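Cleared out my email this morning and found the renewal letter for our home insurance, so a few notes on moving from Valter to Kanham, in case anyone else has one coming up.

1/ Last February we paid Valter 676 for buildings and contents together. The renewal quote this year was 999. No claims, same house, same cover.

2/ I rang them. Forty minutes on hold, then they took 20 off. The reason given was rebuild costs in our postcode. I asked to see the figure they were using and they wouldn't send it.

3/ Did the comparison sites that evening. Worth knowing that they fill in a lot of boxes for you. Mine had us down for a flat roof over a quarter of the house. We don't have a flat roof at all.

4/ Also check the lock question. Five-lever mortice is usually stamped on the edge of the door where the bolt comes out. I had been ticking "other" for years.

5/ Year built is the awkward one for us. The deeds say 1822 for the front and nothing for the back. Kanham wanted one date for the whole place, so I rang and they told me to use the oldest part and put a note on the file. I asked for that note in writing and it came by email the same afternoon.

6/ Excess: look at the compulsory and the voluntary added together. Ekwueme came out cheapest on the list, but the escape of water excess was high enough that I'd never claim for a small leak.

7/ Contents next. I went room by room and wrote down what it would cost to replace everything new. Kitchen took longest. I had left out the small appliances, the pans and everything in the freezer. 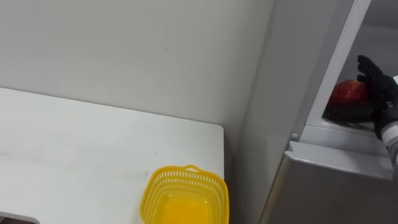

8/ Our total came out well over what Valter had us insured for. If you're underinsured they can cut the payout on any claim, even a small one.

9/ Cancel the auto-renewal in writing and keep the reply. Valter's online form logged me out twice, so I sent a letter as well.

10/ New policy is with Kanham and runs from 2025-08-30. Slightly more than last year, with more contents cover. Still waiting for the paper copy.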